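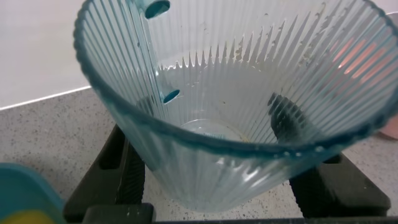

A gripper holding a ribbed blender jar at the worktop.

About the Equipment Office

The Equipment Office at Stumska plans and buys the robotic arms, grippers and cameras used in our teaching kitchens. It is led by Mbali Engelbrecht, with Knut Steinbach responsible for budgets.

Departments submit their requests in June. Any item above £300 requires 2 written quotations, and any item above £2,000 is placed on the three-year plan. Gripper fingers, cables and other wearing parts are budgeted separately under running costs. Household items used in handling work, such as jars and tubs, are charged to the department concerned.

Our principal supplier is Pavidora. Enquiries are received on Wednesday mornings.

Comments

Callum Leckie: Does the £300 limit include delivery?

Equipment Office: It does, and VAT as well.

Kenna Sutherland: Please could the quotation form be put back on this page? The old link goes to the library.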